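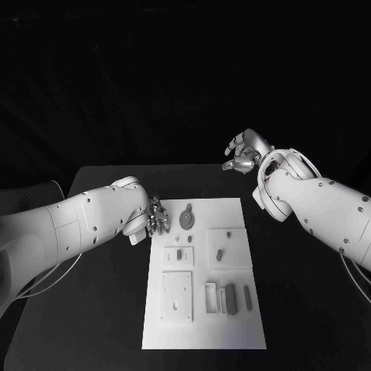 3. The board and its parts

3.1 General layout

The tasks in this study were carried out on a single assembly board, which we call the Istumari board after the project in which it was first drawn. The board is a flat rectangle, 385 mm on its long side, and it is placed on the table with the short side toward the front. We decided early to keep all places of assembly on one board. In our first trials we used separate small blocks, and much time was lost in setting them again at equal distances after every round.

The board and the parts have almost no color. This was discussed for a long time in our group. A colored part is easier to find, but color also gives a hint about where the part belongs, and we wanted the shape alone to give this hint. For the same reason there are no printed letters and no numbers at the places of assembly in our design drawings. The table surface is dark and matte, so that the outline of the board remains clear under the lamps, and the background behind the table is black.

3.2 The places of assembly

We use the word "place" for any region of the board where a part is expected to rest. Some places are raised above the base and some are recessed into it. A raised place is easy to find by touch, but a part can slide away from its top. In a recess the part is held well after it has entered, but the entering itself is harder. A board with only one of these kinds would, in our opinion, measure only half of the work.

Figure 2 shows the board on the table. The round gray disc with its small raised hub is near the top center, and the small gray peg stands just below it and to the left. The narrow slots are farther down, on the left side, in a raised white block. The long parallel grooves run through the lower center of the board. We describe these places one after another, because they were designed with different errors in mind.

The disc was included as the part with no corner. When it is turned in its place, nothing changes in the outline, and therefore an error of rotation can be read only from the small tab at its edge. In the scoring we accept any rotation of the disc in the first task, and only one rotation in the second task. This small change in the rule made the second task much slower, as will be reported in Section 5.

The peg is the simplest part and also the one which gave us the most trouble. An upright peg of this size falls easily when something passes near to it. In the first version, made for us by Hutorwood in July, the peg had a flat bottom and no hole to receive it. We returned the drawing and asked for a shallow hole. The falling became rare after this, but it did not disappear, and the fallen pegs are included in our counts.

The slots are made as a pair. With one slot it is possible to push the part in by force and obtain a good result by luck. With two slots side by side, a part which enters at an angle in the first one will usually block the way to the second one. For the long grooves the difficulty is of another kind. A part can be laid into the groove without great care, but its position along the groove is free, and it must be moved to the end stop to be counted as seated.

3.3 Preparation before each round

All loose parts were wiped with a dry cloth and weighed as a set on a Zonix scale before each session. The weighing was introduced by Akinyi Kombo after one small part was lost under the table for a full morning and the rounds of that morning had to be removed from the data. If the weight of the set was different from the weight of the day before, the session did not start until the difference was explained.

The board was not fixed to the table by screws. We tried this, and the results became better in a way which did not look honest to us, because on an ordinary work table the base also moves a little when it is pushed. A thin mat was tested too and was given up, as its corners lifted after some days. A small rotation of the board during the round was therefore allowed. When the rotation became large enough that a part could not be reached in the planned order, the round was stopped and marked as not finished.

3.4 Counting of placements
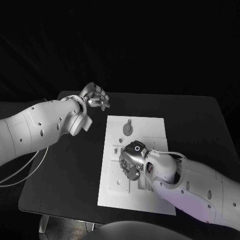
How is a part counted when it rests in the correct place but is not fully down?

It is counted as open, and it becomes seated only if it goes fully down before the end of the round.

We follow here the rule of the Penrose protocol used in our earlier work, with one difference. In the earlier rule an open part was counted as half of a placement. This gave a smoother curve, but two open parts were then equal to one seated part, and for a person who must use the finished assembly this is clearly not so. In the present study an open part gives no credit. It is written in a separate column, together with its place on the board.

In total, roughly 3,000 placements were recorded between the first session and the last one, on 7 September 2022. From these, 400 were checked a second time by a person who did not know the first result. Disagreement was found mostly at the grooves, where the last small distance to the end stop is difficult to judge from above. For this place we later used a feeler strip, which is pushed between the part and the stop. If the strip enters, the part is open. The placements at the grooves which were recorded before the strip was in use are kept apart in the tables of Section 5 and are not included in the mean values.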